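4 磁带版与流媒体版:家庭录制噪音音乐的母带处理

4.1 材料与范围

本节讨论小厂牌噪音音乐在发行之前的最后一道工序,即母带处理。前一节已经说明,这类录音大多在卧室或合租房的客厅里完成,录音者同时是演奏者、混音者和封面的排版者。母带环节的情况有所不同。在我们接触到的发行里,它往往是唯一交给别人做的环节,也因此留下了文字记录:邮件、修改意见、版本说明和退回的理由。

材料来自两个方面。一是厂牌Dravirix开放给我们的往来邮件,去掉账务和物流部分后共1740封。二是对28位受访者的半结构访谈,其中包括录音者、厂牌编辑、母带工程师,以及长期购买磁带的听众。邮件按发行编号归档,每一编号下至少有一次完整的送审和回复。访谈以英语和法语进行,引文由我们译出。受访者都同意使用本名。

需要说明的是,Dravirix在这一圈子里规模偏大,有固定的母带合作方Leclerc,不能代表所有厂牌。有些厂牌从不做母带,混音导出之后直接拿去翻录。这一类发行没有文字记录可查,我们只能从访谈中间接得知,本节涉及它们时会单独注明。

邮件的编码由两位作者各自完成,再逐条比对。编码表最初按技术问题划分,例如响度、削波、低频、声道宽度、底噪。读过一批邮件以后,我们发现写信人很少按这种方式讨论问题。一封信里谈到低频,往往接着就谈到某台播放机,又谈到某次演出。编码表后来改为按“对谁说”和“为哪种载体说”来划分,技术名词作为附属标签保留。

4.2 “响”的含义

在主流流行音乐的讨论里,响度问题通常指动态范围被压缩到什么程度。流媒体平台会对不同曲目做响度归一,把母带推得过响,播放时反而会被拉低。工程师们对此很熟悉,录音者则未必。噪音音乐的麻烦在于,素材本身往往已经接近满幅,失真是作曲的一部分,波形看上去像一整块实心的长条。按常规的做法去“修复”削波,会把录音者有意做出来的东西去掉。

Brumness的一张专辑在这方面留下的记录最完整。录音者送交的混音里,有一段持续的反馈声贯穿全曲,底下垫着用接触式话筒录下的金属刮擦。Leclerc第一次返回的版本整体电平下降,反馈声的高频被收窄,刮擦声因此变得清楚。录音者的回信很短,说听起来“像有人替我把房间收拾过”。双方随后又交换了几次文件,最终版的反馈声恢复了原来的宽度,电平则保留了第一次返回时的水平。

这个结果在邮件中被称作折中,但双方对折中的理解不同。工程师认为自己保住了电平,给归一化留出了余地。录音者认为自己保住了反馈声,电平在他看来是听众旋钮上的事情。两种说法可以同时成立,它们指向的是不同的对象:一个是文件,一个是房间里的声音。

访谈中也反复出现这种错位。问到“响”时,工程师一般给出读数,或者描述读数的变化。录音者多半描述身体的感觉,例如胸口发紧、牙齿发麻、想离开又没有离开。听众的回答介于两者之间,常常以设备为参照:用这对音箱时要拧到哪里,邻居会不会敲墙。

我们起初把录音者的回答归为“非技术性描述”,后来放弃了这个标签。所谓牙齿发麻,在多数情况下对应着一个很窄的频段,工程师听过以后能够很快找到。换言之,录音者的语言有相当的指向性,只是它的单位来自现场。Eltstead一带的演出场地普遍狭小,天花板低,混响短,高频的反射非常直接。在这类房间里形成的听觉习惯,带到耳机里检查混音时,会让人不断地抬高同一个频段。

图4 手持夹持器,灰白两色,上部有印着黑色图案的白色方形标记

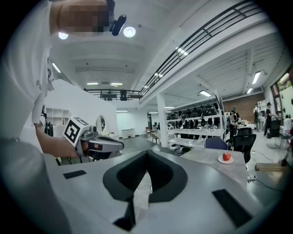 Gaétan Pelletier不同意把这种习惯归因于场地。他在访谈中说,自己抬高那个频段,是因为早年用的磁带机录不进去,后来换了设备,手还停在老地方。“房间的影响当然有,可我在什么房间里都这么混。”他还提到,自己听别人的录音时,会下意识地按同样的方式调均衡,调完才发觉对方本来的平衡已经没有了。

他的看法提醒我们,听觉习惯的来源可能不止一个,而且事后很难分开。邮件里有一些旁证支持他的说法。早期送审的文件中,高频偏多的情况与录音设备的关系较为明显,使用多轨磁带机的录音者几乎都有这个倾向。后来转用电脑的人里,有的改了,有的没有。场地的影响则主要体现在那些边演出边录音的人身上,他们的素材直接取自调音台,到了家里又按记忆中的现场去补。

因此,下文谈到“习惯”时,指的是在送审文件中能够重复观察到的处理倾向,不预设它来自设备、场地还是师承。

4.3 两种载体,两份母带

Dravirix的发行多数同时有磁带版和流媒体版。早年两者共用一份母带,磁带版只是把同一个文件转录过去。听众的来信改变了这个做法。来信人抱怨磁带版发闷、低频糊成一团,也有人说流媒体版刺耳,听不到一半就得停下。厂牌编辑把这些信转给工程师,附言问能不能各做一份。

从技术上说,分开做母带并不稀奇。磁带在高电平下会产生饱和,高频先受影响,低频过强又会使整体失真增加。给磁带准备的文件通常会收一收最低的频段,高频略有提升,峰值则不必卡得太死,因为磁带自己会把它磨圆。流媒体版要考虑有损编码,接近满幅的信号在解码后可能越过上限,产生录音者没有打算要的失真。对多数音乐来说,这种额外失真需要避免。对噪音音乐来说,问题变成了两种失真怎样区分。

受访的工程师对此的回答相当一致:区分的依据是能不能重复。录音者做出来的失真,每次播放都一样。编码造成的失真随平台、码率和播放设备而变,同一首曲子在不同的地方会有不同的毛刺。工程师愿意为前一种负责,对后一种则尽量留出空间。

录音者的态度要复杂一些。部分人接受这一区分,并在送审说明里标出哪些地方“故意如此”。这种标注逐渐成了惯例,后期的邮件里几乎每次送审都附有一张表,按时间写明需要保留的爆音、断音和直流偏移。另一部分人拒绝标注,理由是标出来就等于承认其他地方可以改。有一位录音者在说明栏里只写了“全部”两个字,工程师照办,原样返回了文件,账单也照开。

磁带版的情况又有不同。因为磁带的翻录会引入新的变化,每一批带子之间都有细小的差别,录音者对它的控制要求反而较低。邮件中针对流媒体版的修改意见往往精确到某一秒,针对磁带版的意见则多是总体性的,例如“再暗一点”“B面开头太干净”。我们的解释是,录音者把磁带看作一个会继续变化的东西,把文件看作定稿。听众当中也有类似的看法,他们会谈论一盘带子听旧了以后的样子,却很少这样谈论一个文件。

价格是另一个因素。两份母带意味着两份费用,即使合作方给了折扣,对印量很小的发行来说仍是一笔明显的开支。有几次发行在最后阶段取消了单独的磁带母带,邮件里给出的理由都是预算。这些发行的磁带版后来收到的评价并不比其他发行差,来信中也没有人提到区别。这一点使厂牌内部对是否值得继续分开处理产生了争论。

编辑一方倾向于继续。他们的论据主要是早年的投诉,以及分开处理之后投诉减少的事实。反对者指出,投诉减少的同时,厂牌也换了翻录的机器,两个变化混在一起,无法判断哪一个起了作用。从我们掌握的邮件看,反对者的说法站得住。更换机器与分开做母带发生在相邻的发行之间,没有哪一张发行只经历了其中一个变化,事后也无法补做对照。

4.4 送审关系中的分工

母带工程师在噪音音乐里处于一个特别的位置。他是发行之前除录音者以外第一个完整听过作品的人,有时也是唯一一个在较好的监听条件下听过的人。录音者因此常常向他询问超出母带范围的问题:曲序是否合适,某一段是不是太长,要不要整首拿掉。

工程师对这类问题的处理方式不一。有的会回答,并在回答前声明这只是个人意见。有的一概不答,把问题退给编辑。Leclerc的做法介于两者之间,凡涉及时长和曲序,只说明载体的限制,例如磁带单面的时间是否够用、两面是否平衡,不谈好坏。然而载体的限制本身就会影响曲序。一首过长的曲子放在A面末尾会超时,移到B面开头,整张作品的走向就变了。工程师没有发表意见,结果仍然因他的一句提醒而改变。

这种间接的影响在邮件中并不少见。我们把所有涉及曲序改动的往来单独抽出来看,发现由编辑明确提出的改动常常引起争执,由时长提醒引起的改动则几乎没有争执。录音者把后者当作物理条件来接受。有的录音者甚至在访谈中表示,那次改动是自己的主意,待我们念出当时的邮件,他才想起时长的问题。

编辑的位置则比较尴尬。在小厂牌里,编辑往往同时负责选曲、排期和宣传,宣传文字又需要在母带完成之前写好。评论者收到的常常是未经母带处理的文件,据此写出的评语会被印在磁带的内页上。于是会出现评语与声音不符的情况:文字称赞某首曲子“毫无遮拦的刺痛”,听众拿到手里的版本却已经收敛了许多。Dravirix在一封12月的内部邮件里讨论过这个问题,结论是推迟寄送,但下一张发行又因为排期紧张恢复了老办法。

评论文字对录音者也有反作用。部分录音者在读到评论后要求工程师“往评论里写的方向再推一推”,等于让一个尚未听过成品的人参与了成品的制作。我们在邮件里找到3例这样的要求,其中2例得到了执行。数量虽少,它们说明母带之前流出的文字可以回到制作过程中来,而通常的研究把评论视为发行之后的事情。

图5 双手各持一件白色手持夹持器,夹持器指尖带黑色衬垫,后方装有黑白标记方块;灰色石纹桌面
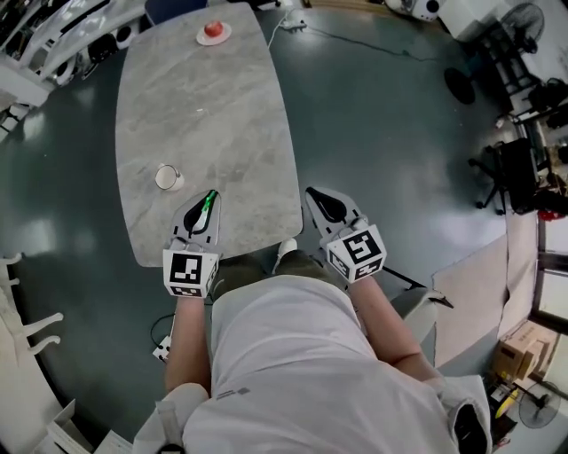 Shirley Petrenko认为这种反作用被说得太重了。照她的讲法,录音者要改的念头早就有了,评论只是给了一个说得出口的理由,没有那篇评论也会找到别的由头。她还说,自己收过的退稿意见里,真正管用的只有一句“低频再听一遍”,写信的人没有解释,她听完就知道要改哪里。

我们认为她的说法与邮件并不矛盾。被执行的要求中,有一例可以查到更早的草稿,草稿中的处理与评论出现后的要求方向一致,只是幅度较小。另一例没有草稿可查,只能存疑。把评论看作触发的时机,比看作改动的来源更稳妥,本文其余部分均采用这一表述。

她提到的那类极短的意见在材料中也值得注意。工程师与录音者合作的时间越长,邮件就越短。初次合作时,返回文件常常附有成段的说明,解释为什么动了某个频段、动了多少。合作几次之后,说明缩成一行,或者只有版本号。对研究者来说,这意味着文字记录最丰富的阶段恰恰是双方最不熟悉的阶段,以邮件为主要材料容易高估分歧的比重。我们在访谈中专门问过长期合作者,得到的回答多是“没什么好说的”,追问之下也只能举出个别例子。

4.5 听众一侧

听众对母带的意识比我们预想的要强。受访的磁带购买者大多能说出同一作品不同版本的区别,并且会主动比较。比较的方式很不统一。有人用耳机,有人只在车里听,还有人把磁带转成文件以后与流媒体版并排播放。最后一种做法引入了自己的转录设备,得到的差别里有多少来自母带,很难说清。

他们对“好”的判断也不统一。一部分人以接近现场为标准,认为流媒体版更好,因为它的高频更完整。另一部分人偏爱磁带版,说它“坐得住”,能从头听到尾。还有听众两种都买,平时听文件,磁带留着不拆。对这最后一类人来说,磁带版的母带处理几乎没有声音上的意义,但他们在访谈中仍然表示,知道它经过单独处理是购买的理由之一。

这一点与前面的预算争论有关。如果单独的磁带母带对一部分购买者而言是一种说明文字,它的价值就不能只用听感来衡量。编辑们显然明白这一点,磁带内页上总是写明母带的处理者和所用的载体,字号不小。反对分开处理的人则认为,既然如此,写上名字就够了。双方在这个问题上没有达成一致,到我们结束收集材料时,厂牌仍按每张发行的预算逐一决定。

4.6 本节的局限

除样本偏向一家厂牌之外,还有两点需要交代。其一,我们没有对不同版本的文件做系统的声学测量。部分混音原件已经丢失,现存的文件格式不一,勉强测量得到的数据不便比较。其二,受访者中没有只做现场、从不发行录音的演奏者。他们对“响”的理解很可能与本节所述不同,尤其是在没有母带环节介入的情况下。下一节转向演出录音,会部分涉及这一群体。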